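How to read a country's growth forecast without being taken in

Every spring and autumn the forecasts come round again. A bank, a ministry or a research outfit announces that some country will grow by such and such next year, the figure goes into a headline, and by teatime it is being quoted as if it had already happened. I have read these things for 18 years, for work and then out of stubbornness, and I trust them less than I did at the start. They are still worth reading, provided you go about it in the right order.

You need the full report, the previous edition of the same report, a pencil and an hour. The press release won't do. The summary won't do either, though it is handy later for seeing what was left out.

Step 1. Find out who paid

Look at the inside cover and the last page. A finance ministry forecasting its own economy has a budget to defend. A bank may be selling the bonds. A consultancy such as Droltside lives on subscriptions, and readers who want cheering up tend to renew. None of this makes the figure wrong. Write the paymaster's name at the top of your page anyway and leave it there while you read.

Step 2. Pull out the assumptions

Near the back there is usually a table in small type: the oil price, the exchange rate, interest rates, growth among trading partners. Copy it out by hand. If there is no such table, stop reading. A forecast that won't tell you what it rests on can't be checked, and I see no reason to be polite about it.

Then ask which one carries the weight. For an oil exporter it is nearly always the oil price. For a country that lives by assembling goods for others it is orders from abroad, and those are harder to guess than the tables let on. 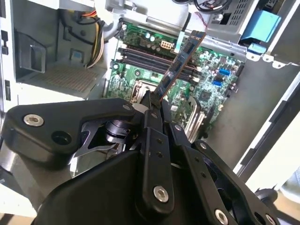 Memory module held above the board inside a desktop computer.

Take electronics. A report will say that exports of the stuff are to rise 16 per cent, and the eye slides over it. But exports are counted at their full value at the border. If most of the parts came in from elsewhere the month before, the country keeps only a slice of that value. Look for the import line and set it against the export line. Where both jump together, be careful about calling it a boom.

Step 3. Lay the old edition beside the new one

This is the dull part, and it does more good than the rest. Find last year's forecast for this year, then the current estimate, and write the two side by side. Do it for five countries if the report covers that many.

I did it with a run of the Tumska outlook, which I used to pay for. Growth was marked down after the event in most years, always for a reason described as unexpected. Drought, an election, shipping costs. One bad surprise is bad luck. When the surprises all fall on the same side – and they did – the starting figure is too high. Knock something off before you use it.

Step 4. Be hard on the investment chapter

Investment is where the hopes get stored. The words to circle are "planned", "announced", "pipeline" and "memorandum". An announced factory is a press conference. What you want is money spent, which sits in the national accounts under gross fixed capital formation, usually a quarter or two late. 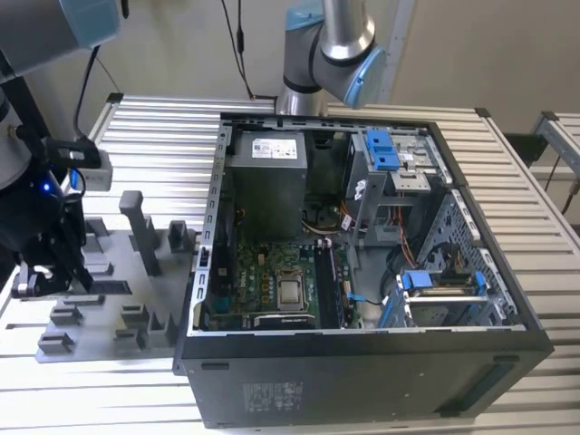 Productivity gets the same treatment. The usual claim is that new equipment will lift output per worker within a year or so. Perhaps it will. Machinery has to be bought, fitted and learned, and the firms that can afford it first are often the ones that were doing well already. Ask whether the forecast takes the gain from a handful of large firms and spreads it over everybody. Czerwiński, a report I otherwise rather like, did just that in one edition and dropped it in the next with no word of explanation.

Step 5. Do your own bad weather test

Go back to your copied table and spoil one number. Cut the oil price by 15 per cent, or trim export orders by 5. Some reports print a sensitivity table, so you can read off the damage. If not, work it out crudely: what share of national income is that sector, and what happens if it shrinks by that much?

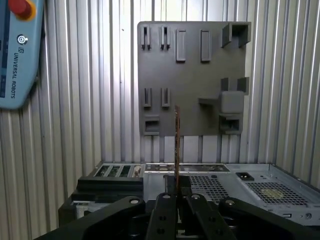
Your answer will be rough. You are only trying to find out whether growth survives a fairly ordinary piece of bad news or turns negative at once. Flasix has a free online calculator for this. I use it, but it assumes that governments won't cut spending when revenue falls, and they do, so I treat its result as the mild version.

Step 6. Write down a range

Put a low figure and a high figure on your page with the month beside them, say October, and file it. Next year you can mark your own work by the same rule you used in step 3. Mine has been too gloomy twice running.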